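Stornlow
A small helper for turning on hardware video decoding in Linux browsers

Hello, and thanks for stopping by! Stornlow is a little command-line script that checks whether your graphics driver can decode video on its own, and then writes the browser settings that make use of it. I wrote the first version for my own aging laptop, which got so loud during video calls that people on the other end would ask about the noise. Kerttu Aaltonen took over the packaging after that, and she has made it far tidier than I ever would have (my install step used to be a single long line that I pasted from a text file).

What it does

When you run it, Stornlow looks at your driver, looks at the browser profiles in your home folder, and prints a short report. Nothing is changed at this stage. If you like what you see, run it again with the apply option and it will write the settings for you, keeping a copy of the old ones next to them in a folder called before-stornlow. 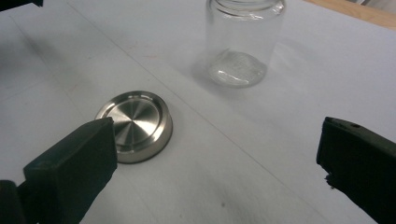
Metal lid and empty glass jar on a white tabletop.

The report is plain text and fits in a terminal 80 columns wide. I know most of us have wider windows these days, but I still read mine on a small screen beside the main one, and I do love a report that doesn't wrap.

Installing

You will need Python 3 and the VA-API tools from your distribution. Unpack the archive anywhere you like, go into the folder, and type:

./stornlow check

If it complains that it can't find a driver, install the one for your card first and log out and back in. To write the settings, close every browser window and type:

./stornlow apply

Please do close them all. Firefox saves its preferences when it quits, so a window left open on another desktop can quietly put the old values back, and then you will spend an evening wondering what went wrong. I have spent that evening - more than once, I'm sorry to say.

The settings files

Each browser has its own small file in the rules folder. The format is called Ovell, which is a grand name for one setting per line with a equals sign in the middle. Lines that start with a hash mark are comments, and I've left a good many of them in, partly to remind myself why a setting is there at all.

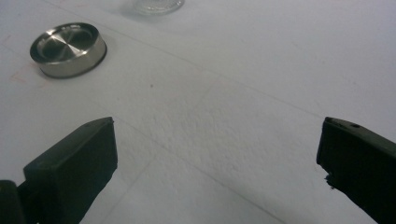
You can add a file of your own and Stornlow will pick it up the next time it runs. If two files set the same thing, the one that comes later in the alphabet wins. Tuulikki Pitkänen suggested printing a warning when that happens, and it has saved me from my own typing since August, so please read the warnings even if you're in a hurry.

The rules folder also holds a list of driver and card pairings called pairs.txt. It has 1679 lines at the moment, and a fair number of them cover cards that are old enough to be hard to find. If yours is missing, the check still works, but the report will say "unlisted" next to the card name and you'll have to decide for yourself whether to go on.

Known problems

- On Wayland, the check sometimes reports the wrong card on laptops that have two. Use the --card option to name the one you want.
- Profiles kept on a network drive are skipped.
- The undo command restores browser settings only. It won't remove driver packages. 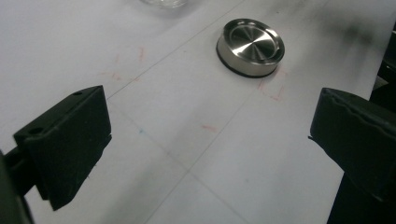
Getting help

Send the full report along with your question, please, even the dull parts at the top. Kerttu reads the packaging mail and I read the rest, usually in the evening with a cup of tea. The older Rissanen script is no longer looked after, so if you're still using that one, move over to Stornlow first and see whether the trouble goes away.

Last updated 4 Jan 2021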